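Note, 6 Feb 2023: the column `grip` was renamed to `hand_position`. If your script reads the old name, please change it before you update.

# Distenside

Distenside is a small table of dead hang sessions. A dead hang means that you hold a pull-up bar with straight arms and stay there until you let go. The data comes from people who train at the Henao hall in the evenings and who agreed to write down their hangs over 12 weeks, starting in August.

I made this table for my own question: does the hang get longer if you do it at the start of training, or does it only feel like this? I am a hobby climber and I work with spreadsheets, I am not a sport scientist. Please read the section on limits before you use any result in a text of your own.

## What is inside

- `sessions.csv` - the main table, one row for each session
- `people.csv` - one row for each person, with very few details
- `bars.csv` - the bars in the hall and their thickness
- `notes/` - free remarks from the paper sheets, typed as they were written
- `scripts/clean.py` - the script which makes the main table out of the raw sheets
- `scripts/plot_weeks.py` - simple curves for each person

The main table has 1043 sessions. Of these, 237 have no value for body weight. I did not fill them with an average or with the last known weight, and I ask you to be careful if you do so.

## Columns in `sessions.csv`

| column | meaning |
|---|---|
| `person_id` | short code, the same as in `people.csv` |
| `week` | week of the diary, the first week is 1 |
| `hang_s` | time of the hang in whole seconds |
| `attempt` | first or second attempt of the evening |
| `hand_position` | `over`, `under` or `mixed` |
| `bar_id` | code of the bar, see `bars.csv` |
| `when` | `before`, `middle` or `after` the rest of the training |
| `chalk` | `y` or `n` |
| `weight_kg` | body weight, can be empty |
| `timer` | `watch`, `wall` or `skorix` |
| `pain` | `none`, `skin`, `elbow`, `shoulder`, `other` |

The best hang of the evening is not marked. You must take the larger value of the two attempts yourself. In version 1 there was a column for it, but it was wrong for people who did only one attempt, so I removed it.

## How the sessions were recorded

Each person had a paper sheet on a clip near the bars. The rule was simple: jump or step up, arms straight, feet free from the floor, and the time starts when the feet are free. The time stops when the first hand leaves the bar. Swinging was allowed if it was small. Bending the elbows was not allowed, and such a hang had to be crossed out.

Between the two attempts there had to be a real rest. We did not fix how long, and now I regret it. Some people sat down and talked for a good while, others went back to the bar almost at once. You can see it in the second attempts, which are very uneven.

Timing was done in three ways. Some people used a watch in the hand of a partner. Some looked at the clock on the wall, and this is the least exact way. The others used Skorix, a small timer with a foot switch that Hernán Agudelo built for the hall. Skorix writes tenths of a second, and I cut these down to whole seconds so that all the rows look the same. The cut is always downwards.

## The warm-up

Before the hangs most people did the Worusov warm-up. It is the name we use in the hall for a short routine:

1. Shoulder circles in both directions, slowly.
2. On hands and knees, push the upper back up and let it sink again.
3. Hang with the feet still on the floor, with only part of the weight on the hands.
4. Pull the shoulder blades down without bending the arms, then relax.
5. Shake out the hands and open the fingers wide.

There is no column for the warm-up. I asked people to write it in the remarks if they skipped it, but I am sure that many forgot. When a remark says "no W." it means that the warm-up was left out on that evening.

## Things that I see in the table

Please take these as remarks and not as findings.

People who were new to hanging improved quickly in the first weeks and then stayed at the same level for a long time. Nearly all of them wrote that the skin of the hands was the problem before the strength was. With people who already climbed, I see little change from start to end.

The thick bar gives clearly shorter times. This is not a surprise for anyone who has tried it. It does mean that you should never compare two persons without looking at `bar_id`, especially in the later weeks, when the thin bar was often occupied by another group.

For my own question I found no clear answer. Hangs in `before` are longer than hangs in `after`, but the stronger people liked to hang first, and the tired ones came to the bar at the end. I tried to look only at persons who did both. Then there are so few of them that I do not want to write a number.

## Limits

- The people chose themselves to take part. They like hanging more than an average person does.
- A missing week can mean a holiday, a cold, a sore elbow or a lost sheet. The table does not know which.
- The wall clock favours round values. Look at the histogram of `hang_s` for `wall` and you will see high columns at the full tens.
- `chalk` was often filled in afterwards, from memory.
- `pain` is the word of the person and was not checked by a doctor or a physiotherapist.
- Age is given only as a broad group, and for some people it is not given at all.

Please do not use the data to tell someone how long he or she should be able to hang. If you have pain in the shoulder, this file is not the right place to look for advice.

## How to run the scripts

You need Python and pandas. From the main folder:

```
python scripts/clean.py raw/ sessions.csv
python scripts/plot_weeks.py sessions.csv out/
```

The folder `raw/` is not part of the download, as the sheets carry names. So `clean.py` is there only for reading, to show which decisions I took. The plots work with the table as it is.

If you see a warning about mixed types in `weight_kg`, you can ignore it. It comes from the empty cells.

## Changes

**Version 2**

- `grip` is now `hand_position`
- column for the best hang removed
- crossed-out hangs are taken out completely, before they had the value zero
- two people with the same code were separated
- remarks in Spanish left in Spanish, the earlier translation was poor

**Version 1**

- first table, shared only inside the hall

## Use and thanks

You may use the table freely for private study, for teaching and for articles. I would be glad if you name Distenside and the version. Do not try to find out who the persons are. It is a small hall and it would perhaps not be difficult.

Thank you to all who hung there with tired hands and still wrote in a readable way, and to Hernán for the foot switch, which he repaired more than once during the autumn.

Mistakes can be reported in the issue list. Please give the `person_id` and the week, then I can look at the paper sheet. I normally answer at the weekend.

## Pictures
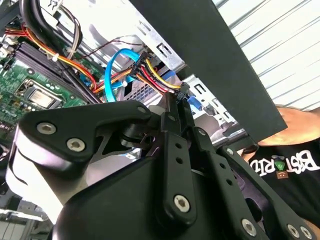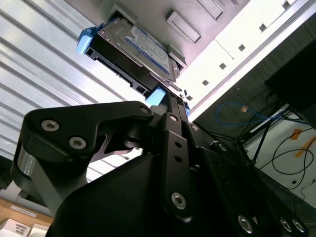
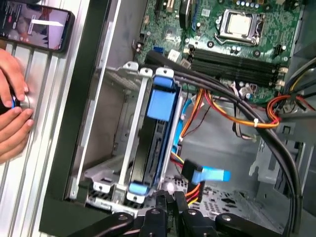 *First and third: inside an open desktop computer case. Second: hard disk drive in its caddy, partly in the bay.*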